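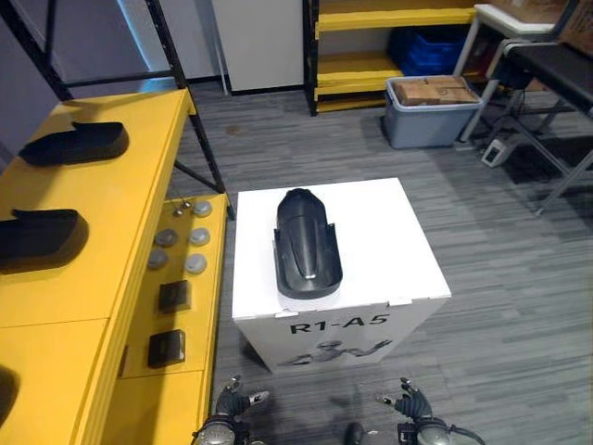
Fender (bicycle)

A fender, called a mudguard in British usage, is a curved cover fitted over the wheel of a bicycle to catch water, mud and grit thrown up by the tire. Most bicycles that carry fenders have one over each wheel. They are standard on city and touring bicycles and are usually left off racing and mountain bicycles, where riders may add a removable one in wet months.

History

Early bicycles with large front wheels seldom had fenders, as the rider sat well above most of the spray. The change to two wheels of equal size put the rider's feet and back in line with the water coming off the tires, and makers began to offer covers as an extra. Steel was the usual material, painted to match the frame or plated. Wood was used by small workshops and still is by a few. Aluminum followed, and molded plastic became the most common choice on lower-priced bicycles.

Types

Full-length fenders follow the tire closely for much of its upper and rear part. They are held by thin metal stays that run from the fender to small threaded holes near the axle. A full-length set gives the best cover but takes longest to fit and needs enough space between the tire and the frame.

Clip-on fenders attach with straps or a quick-release clamp. The rear version is often fixed to the seat post and stands well above the wheel. It keeps the rider's back dry but does little for the feet or for anyone riding behind.

Short fenders are fixed under the saddle, the down tube or the fork crown. They are light and are mostly used off-road, where mud would pack into a closer cover. Many are cut flat from a plastic sheet and folded into shape by the rider.

Shape

The cross section of a fender may be rounded, flat or ridged. A raised ridge along the center makes a thin fender stiffer and less likely to rattle. Edges that turn inward guide water down the inside of the fender, while flared edges cover a greater width. The fender is normally wider than the tire. A 54 mm fender, for example, suits most city tires, with narrower sizes sold for road bicycles.

Mud flaps

A flap of rubber, leather or plastic is often added to the lower end of the front fender – this is where most of the water that reaches the shoes comes from. Riding clubs sometimes ask for a long rear flap on group rides. The Prosham winter ride, held each February over an 80 km course, admits only bicycles with a full set and a rear flap.

Fitting and safety

The gap between tire and fender should be even along its length. A stick or stone caught in a tight gap can pull the front fender into the wheel and stop it suddenly. For this reason many front stays end in a plastic clip that releases under load. Bolts work loose with vibration and should be checked from time to time. Stays that extend past their bolts are trimmed or capped.

See also

Chain guard
Skirt guard
Splash guard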